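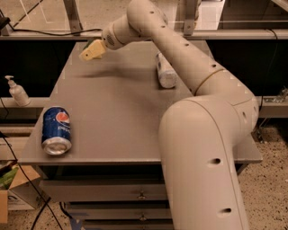
*A robot arm over the gray tabletop of its work cell at the Mallham sorting lab, with a Pepsi can lying at the front left. Photo: Albane Perrin*

**Mallham cell back in service after joint repair**

MALLHAM – The robot cell at the Trevaskis sorting lab is running full shifts again after seven days of reduced work, the lab said this month. Technicians replaced a worn cable inside the arm, reset its joint positions and changed the way the cell is checked each morning.

The arm picks up used drink containers and sorts them by material. It had logged 3,613 hours when operators began to see it stop partway through a reach in early December. The controller reported a lost signal from the wrist and would not restart until someone cleared the fault by hand.

"At first it was once a shift, then it was every hour or so," said Tipene Sheehan, who runs the cell. "We slowed the arm down to keep it going while we waited on the part."

The part was a signal cable that passes through the forearm to the wrist. Murray Hoani, a service technician with Ralis, the firm that maintains the lab's equipment, found that the outer jacket had rubbed through near the elbow joint. He fitted a new cable with more slack at the bend and a fabric sleeve over the section that had worn.

The repair itself took an afternoon. Most of the next day went to calibration. Each joint was driven to its reference mark and zeroed, and the gripper was then brought down to a set of taught points on the tabletop. Two of the points were off by more than the lab allows and had to be taught again.

Hoani also refastened the gripper mount, which had one screw below its torque setting, and wiped down the joint seams. He left the base bolts alone after checking them.

Before the cell went back to normal speed, Sheehan ran 334 test picks using cans and bottles laid on their sides. Containers on their sides are harder for the gripper than standing ones because they can roll when touched. The arm completed the run without a stop. It dropped 7 items, all of them light plastic bottles, and the closing force for those has been adjusted.

The morning check now includes a slow sweep of the arm through its full range with the gripper empty. The operator watches the wrist signal on the controller and writes the result in the cell log. The tabletop is to be wiped before the sweep, and the taught points are to be tested once a month. They were previously tested only after a fault.

Tane Tipoki, the lab's operations manager, said the bill came to $945, including the cable and labor. A second cable has been ordered and will be kept at the lab.

"Waiting for the part was the slow bit," Tipoki said. "Next time we can start the same day."

The lab handled the most urgent loads by hand while the cell was slowed. Tipoki said the backlog of mixed containers should be cleared by the end of the month.

Software for the cell is supplied by Ellusness. Ashton Mahuika, an engineer there, said an update planned for the spring will record brief signal losses at the wrist before they are long enough to stop the arm. The Mallham cell will get the update first, and Ralis will check the cable sleeve on the same visit.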